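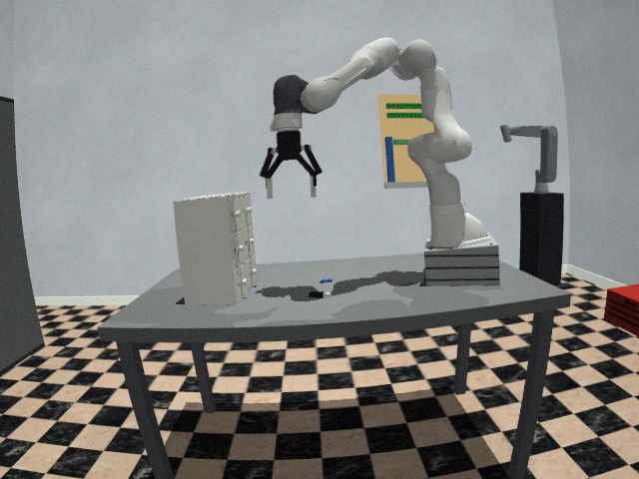

Silluren Community Orchard Group
Minutes of the meeting held 2019-06-06

In the chair: Rhun Trevor
Notes: Gangadharan Subramaniam
Present: 39 members, our best turnout yet!

1. Last minutes
Agreed, with one correction: the damson by the Landeg gate is a Stito, and it has set fruit for the first time.

2. Blossom and fruit set
Rhun went row by row and the news is lovely. The early pears were caught by frost but the apples are loaded, even the old tree on the Lollolen side that we nearly took out in November. Thinning to start once the June drop is over (bring your own snips, please). 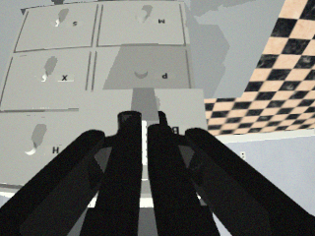
Black gripper fingers, computer rendering.

3. Money
Balance £803 after paying for stakes and ties. Agreed to buy 4 more water butts and a decent long-handled picker. Gangadharan to get prices.
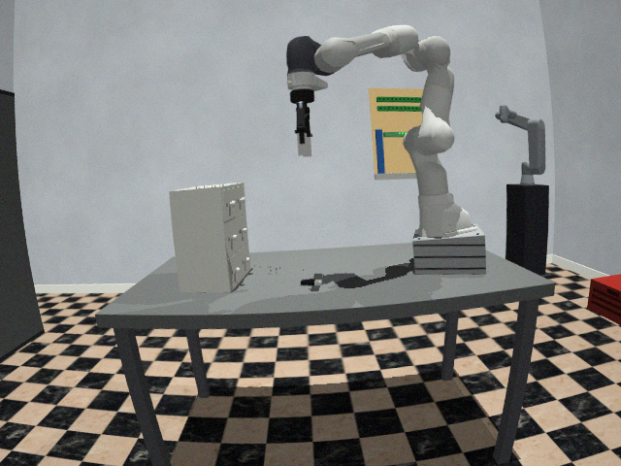
4. Apple day
Plenty of ideas and a very happy half hour! Pressing, a cake table and a tasting of at least 3 kinds of russet. The Lollolen choir would love to sing again. Rhun to ask Landeg farm for the loan of the big press and the trestles.

5. Any other business
Wasp traps: leave until the next meeting. Spare gooseberry plants are by the shed, help yourselves.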